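Keeping the hill path open
2019-10-05

The path from Grandach down to the old mill at Farkel runs for 302 metres and drops 40 of them, most of it over stone steps. It was closed for two winters after the retaining wall gave way, and reopened in July. The woman who rebuilt it has been a dry stone waller since she left school. She asked for her name to be left out, as she has more work than she can take on.

We met at the top gate, where the new wall starts. She had a flask with her and sat on the wall to talk.

"It was an easy job to price and a hard one to do," she said. "I could see what had fallen. What I couldn't see was the state of the bit still standing, and that was worse."

Water was the cause. A drain laid under the track in the fifties had silted up, and the rain was going into the bank behind the wall. She dug out the drain first, which took nine days, and only then began to strip the wall back to its footings.

"People walk past and ask when you'll start building. You say you started last week and they look at the hole."

Most of the stone was used again. The rest, 170 pieces of it, came from a barn at Ornirar that was being taken down. She chose each one herself and the farmer brought them up on a trailer in four loads. The Ornirar stone is slightly yellower than the local sort, and she expects the colour to even out once the lichen gets going.

I asked how she decides which stone goes where.

"You pick one up and you find a place for it. You try not to put it down again. My old boss used to shout if he saw you put a stone back on the heap. If you handle everything twice you're building two walls and getting paid for one."

She works with a walling hammer, two lines, a bucket and a wooden frame that gives the slope of the wall. The frame was her boss's and has been mended at both corners. 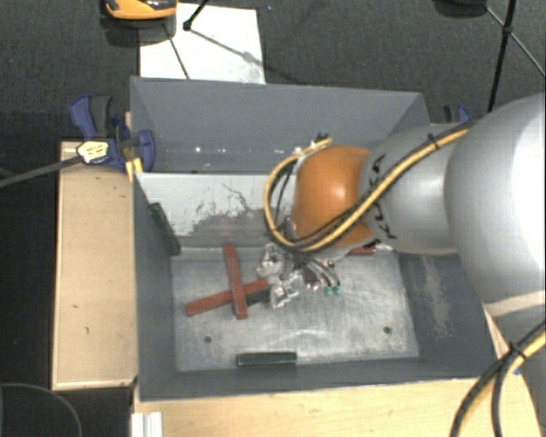 What do you do when it rains?

"I carry on unless the ground's too soft to stand on. Wet stone is slippery and it's hard on the hands, so I go slower. Frost is what stops me, as the footings heave."

The money came from a small grant and from the Wickramasinghe Trust, which pays for footpath repairs in the valley. The last 900 pounds was raised at a supper in Farkel hall. She went along and was made to give a talk, which she didn't enjoy.

"I said it's a wall, it's got two faces and small stones in the middle, and the long ones go right through to tie it. Then I sat down."

There was one argument during the work, over the stile halfway along. The old one had been narrow and steep, and several walkers wanted a gate in its place. She was against it, as a gate needs posts and posts need replacing. In the end she built a wider stile with a lower first step and a slot at the side for dogs.

"I still get letters about that stile. Half of them like it."

She takes on a learner most summers and pays them from the second week. Some stay a season and some find out by the Thursday of life, as she puts it, that their back won't have it. She is now at work on a sheepfold above Ornirar and expects to be there until spring. The path is open all year, and the lower steps are steep, so boots are a good idea.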